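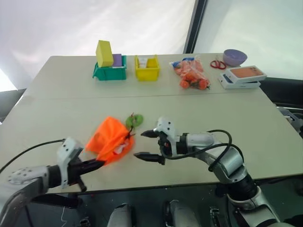

White two-section top with teal-green open-topped bin at the far edge.

Trumico Two-Section Work Table, White

The Trumico table is a flat, plain work surface for sorting, folding and small-parts handling. The top is supplied as two rectangular sections that butt together along a single straight joint. Once leveled, the joint shows as a faint line and cloth can be drawn across it without catching.

Top
Finish: white, matte
Sections: 2, joined across the middle
Edge: square, lightly eased
Rated load: up to 60 kg, evenly distributed
Supplied with: joining plates, leveling feet, hex key

Assembly
Set both sections face down on a clean blanket. Fit the joining plates finger-tight, turn the table over, then adjust the feet until the two surfaces are flush. Tighten the plates last. The joint should be checked again after 11 days of use and retightened if a fingernail catches on it.

Bins
Open-topped bins with a slanted front lip are sold separately under the Trelleo name. They stand on the table without clips. The low front gives access from the working side, and blocks or other upright pieces can be leaned against the back wall. Order code TR-6 covers the teal-green version. Tall items will project above the rim – use the deep bin if parts must be fully enclosed.

Backdrop
White fabric, hung behind the table from a separate post frame. The fabric ships folded and will show creases under strong light. Steam on the low setting or leave hanging overnight. The frame is not attached to the table and carries no load from it.

Care
Wipe with a damp cloth and mild soap. Brightly dyed fabrics should be tested for color transfer before being left bunched on a white surface. Do not use abrasive pads. Ink and marker can be removed with isopropyl alcohol, applied to the cloth and not poured on the joint.

Spare parts
Joining plates and feet are stocked by Nimerberg. Replacement sections are sold singly; state left or right when ordering. Contact Beverley Whitelaw, parts desk.

Page revised 07/09/2023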